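Guido Caruso
12/03/2022

Right, the fabric cupboard. Been putting it off since December. Doing it today, in bits, between school run and tea. Thread so I don't give up halfway

Everything out on the spare bed first. Mistake? Probably. Can't see the bed. Can't see much of the floor either

Piles so far: keep, mend, charity, "what even is this". Last one is winning

Found the curtain lining I bought for the flat in Mirkeden. We left Mirkeden six years ago. Lining still in the bag with the receipt. Charity

Also a tin of buttons that rattles like a tin of buttons but is in fact 2 buttons and a lot of rice. No idea. Rice in the bin, tin kept, it's a good tin

Question for people who sew properly. Do you store by colour or by what it's for? I've always done colour. Looks lovely for a week then I can never find the cushion stuff

OK going by use. Cushions and covers, clothes, linings, scraps. Scraps get one box. ONE. If the lid won't shut something goes

Measured the big blue piece at last, 153 cm wide, length enough for a tablecloth and maybe napkins. Ironed it, folded it, wrote the width on a bit of masking tape and stuck that on the fold. Why have I never done this. Doing it for all of them now

Tape ran out. Using the backs of envelopes and pins. Fine

Lunch. Cheese on toast standing up becuase the chair is the mend pile

Mend pile, in order of guilt: the lad's coat zip, two pillowcases, the apron with the pocket hanging off, a shirt I don't think fits anyone in this house any more. Shirt has moved to scraps. Good collar on it though

Thread drawer next. Put all the bobbins on a strip of that foam pipe lagging, somebody on here suggested it ages ago and it works a treat. Roughly 100 half-used reels and not one of them the grey I need for the coat

Loose threads. Loose threads everywhere. On the carpet, on my jumper, on the cat. Hoover has made a noise I don't care for

Reminder to self, snip ends BEFORE folding. Anything with a raw edge sheds all over the shelf and then you pull one thread and half the hem comes with it. Learned that the hard way with the old gingham

Zip for the coat ordered from Hakala, under a fiver with postage. Went to look for one zip, came away having also looked at 729 cotton prints. Closed the tab. Did not buy. Proud of that

Cupboard has shelves again! You can see the back wall! Cushions and covers on the middle one as I use it most, linings at the top, heavy stuff at the bottom. Scrap box lid shuts if you lean on it

Charity bags by the front door, three of them, so they can't creep back upstairs. Dropping them off tomorow on the way to work

Left till last on purpose, the florals. Always were my favourites, the reds and pinks on cream with a bit of faded green. Not getting rid of any. Don't ask me to. A few ends to snip and then I'm done, kettle's on

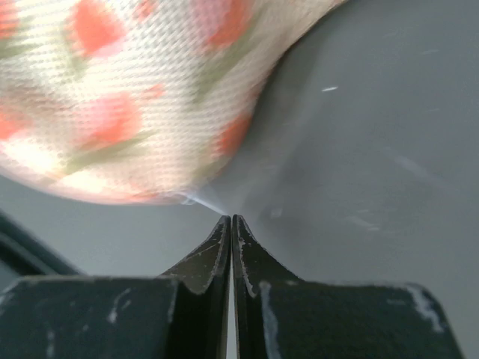

Shazia Shaikh
Don't pull the stray ones, whatever you do! Snip close, or if it's a proper snag on a loose weave, ease it through to the back with a fine needle and leave it there. And store by use, yes, did mine that way last year and never gone back. What are you doing with the gingham?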